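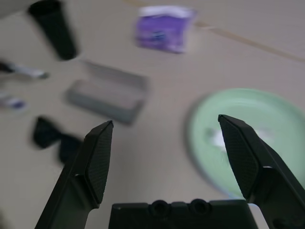 Kircombe swap table opens for spring

18 Mar 2018

I stopped by the Mateos building in Kircombe this morning, and the free swap table is back after its February break! The idea hasn't changed: bring small stuff you don't need, like pens, cups or unopened packets, and take home whatever you like. Last year 3178 items found new homes that way, and 262 households joined in.

Wornomex is paying for the room again – good news for those of us with overstuffed desk drawers. I've already promised myself I'll clear out my markers (I own far too many). Doors open at 2 every Saturday, and there's a limit of 95 people inside at once, so you may have to wait a bit.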